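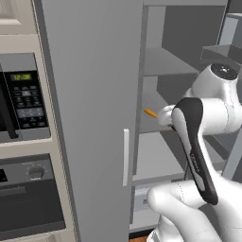

Week 8: Storage, or Where the Kitchen Keeps Its Secrets

Household Design and Use, spring section
Notes to go with the lecture. They don't replace the lecture, though I know how some of you plan to use them.

Before class, please have read the chapter on work zones. If you only read the sidebar about spice racks, you've read the least useful page in the book, but come anyway.

1. What a cabinet is for

Ask people what a kitchen cabinet is for and they'll say "putting things in." Ask them what went wrong with their last kitchen and every complaint is about getting things out. We'll spend most of today in the gap between those two answers.

Storing is done once, on moving day, by someone who is tired and wants the boxes gone. Retrieving is done several times a day for years by people who weren't consulted. The layout of most home kitchens is a fossil of one bad afternoon.

Terms you need:

Reach zone: the band of space between the hip and the shoulder where a standing adult can take something out without bending, stretching or swearing.
Dead corner: the part of an L-shaped base run that can be touched only by lying down.
First-touch item: anything used daily. Should be in front. Usually isn't.
Guest item: the fish platter. You know the one.
Swing: the floor area a door needs in order to open. Doors take it whether or not you planned to give it.

2. The trouble with doors

A cabinet door is a fine thing while it's shut. It hides the mess and gives the paint company something to do. Once open, it becomes a board standing in the room at roughly the height of your face.

A side-hung door has three states: closed, open, and left open by somebody who'll be right back. Household plans are drawn with all the doors closed. Households are lived in with at least one of them in the third state. When you draw your plan for Assignment 3, draw every door at full swing, in pencil, and look for places where two arcs cross. Where they cross, you will find a chipped edge within a year.

Hinge side matters more than most people think. A tall door next to an oven or microwave column should open so that a person carrying something hot has a place to put it down. Plenty of real kitchens get this backward, and the cook has to go around the open door with a casserole. I've lived in one. I still take corners wide.

Handles. A long vertical bar on a tall door gives you a choice of where to grab, which helps children and anyone with a bad shoulder. A single knob gives you one choice. No handle at all (the push-to-open kind) gives you fingerprints. The Drindo showroom, which we visited in February, had an entire wall of handle-free fronts and a man with a cloth.

3. Open shelves: a short and unfair section

Open shelves solve the door problem by removing the door. They look lovely on the day they are photographed. After that they hold dust on the top row, mugs on the middle row and mail on the bottom.

To be fair to them (I promised Yu-ting Lai I would be, after last year's evaluations), open shelving does win on one count. People put things back on open shelves more reliably, as long as the object has an obvious spot. Her term project followed one shared apartment through a semester. The roommates gave up on labels in the first week and did fine with a shelf where the bowls could be seen. Her report is on reserve at the library desk. Read it for the method, and for the footnote on the missing ladle.

4. Deep base cabinets

The standard base cabinet is a cave. Anything past the first row is archaeology. Your options:

Drawers. Nearly always better. They bring the back to you. They also cost more, and the supplier will let you know.
Pull-out trays behind a door. A compromise: two motions instead of one, and if the door isn't fully open the tray will find it.
Carousel, for corners. Works well until one can lid drops off the rim and jams the thing. Then it works the way a wall does.
Leaving it as it is. Free. Popular.

Worked problem. A household has 2777 dollars to spend on refitting its base cabinets. After getting a price from Amness for new drawers throughout, they have a lie-down. Kellix offers drawers for the cooking side only, at 1633 dollars. How should they decide?

Don't start with the price difference. Start with a log: who opens which door, and for what, over one ordinary week. Then ask what share of the openings would be improved by the cheaper job. In most kitchens the cooking side takes the bulk of the traffic, and the far side holds the fish platter. The remaining 1144 dollars could go toward decent lighting, or toward eating out while the work is done, a line that every household forgets to put in the budget.

If the log shows otherwise, believe the log. Last spring a group logged a house where the busiest door by a mile was the one with the dog treats.

5. Height

Wall cabinets are hung at a height that suits an average person. Please point to the average person in your household. In class we'll measure everyone's comfortable top-shelf reach against the tape on the back wall. Flat shoes. No jumping, and that includes the back row.

A few things follow from the reach chart:

Heavy things go low, but not on the floor of the deepest cabinet, where the stand mixer goes to retire.
Glass goes between hip and eye.
The top shelf is for light things you can afford to forget.
If there's a step stool, it needs a home in the kitchen. A stool kept in the garage is a chair with extra walking, so people climb on a chair.

6. Drawers of no fixed purpose

Every kitchen has one. Students tend to want to design it out. Don't. A house with no junk drawer has seven junk surfaces. Give it a place near the door people come in by, make it shallow, and let it be. The Mak planning sheet we use in lab calls it "flexible storage," and I admire the straight face.

What you may do is empty it on a Sunday once in a while, and look hard at what comes out. Batteries, string, takeout menus, a key. The contents tell you what the rest of the house has no place for. If there are four rolls of tape, the house needs a spot for tape. If there's a key that fits nothing, put it back. You won't throw it out and I won't pretend you will.

7. Assignment 3

Pick a kitchen you can get into for a full week. Your own is fine. Ask before using someone else's.

a) Draw the plan to scale, with all doors and drawers shown fully open.
b) Keep the log. One line per opening: time of day, which door, what came out, and whether anything had to be moved to get at it.
c) Mark the three worst retrievals. "Worst" means effort times frequency. The roasting pan that takes five minutes to dig out once a year doesn't beat the coffee filters.
d) Propose one change that costs nothing and one that costs money. The free one is graded harder.
e) Half a page on who in the household would object, and on what grounds.

Last year's common mistakes: logs written up from memory the night before, easy to spot because everybody seemed to cook at exactly six; plans with the refrigerator door drawn shut, on the theory that it's "not a cabinet"; and proposals that began with knocking out a wall.

Hand in on paper, stapled. I have a stapler. It's in the flexible storage drawer in the lab, toward the back, under the tape.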